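Building Users' Meeting, Odera House, second floor
Monday, 29th March
Minutes taken by Tumaini Rugemalira. Circulated to all tenants on the floor.

1. Minutes of the November meeting
Agreed with one correction: the broken blind is in the Canum office, not the print room.

2. Waste and recycling in the shared areas
The yellow-lid bins have now been in use since November. The meeting looked at what goes into them and what ends up on the floor beside them.
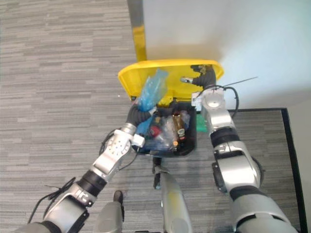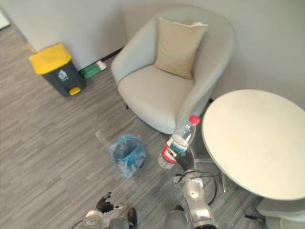
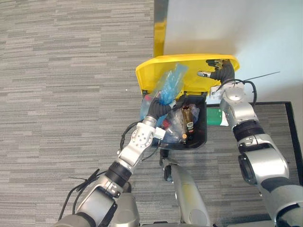
Yellow-lid bin, shared areas.

Adoración Goicoechea said that the bins themselves were fine and that her complaint was with the labels, which are small and on the front. Visitors do not bend down to read them. She asked for a larger sign on the wall at eye level, with words as well as a symbol. She also said glass should not go in with plastic at all, and that she had taken bottles out by hand more than once.

It was pointed out that there is no glass bin on this floor and the nearest one is by the loading door. Two people had not known it was there.

Discussion of bags followed. Thin plastic bags are not accepted by Imus, who collect on Thursdays, and a load with too many of them can be charged as general waste. The last such charge was $85. It was shared between all tenants and Trakmont has queried its part. Canum said they would rather pay for a second collection than argue over each charge - no support for this at present.

Agreed:
Larger signs for all the yellow-lid bins. Tumaini to get a price.
A glass bin for the second floor, to stand in the kitchen next to the sink.
Bags and film to go in general waste until Imus confirm otherwise.
Anything dropped beside a bin to be picked up by whoever sees it first. Cleaners do not come until the evening.

3. Seating corners
Armchairs and round tables are to stay where they are. Chairs have been moved into offices and not brought back. Trakmont asked for one more table near the window. Left for the next meeting, as it depends on item 4.

4. Budget
The shared fund stands at around $4000. Up to $400 was approved for the signs and the glass bin together. Adoración asked that receipts be sent to her and not left in the tray.

5. Any other business
The kitchen tap still drips. Reported again.
Parking: no change.
Canum will have guests on the floor most of next week and asked for the large meeting room in the mornings. Agreed, except Wednesday.

Next meeting to be set by email once the sign prices are in.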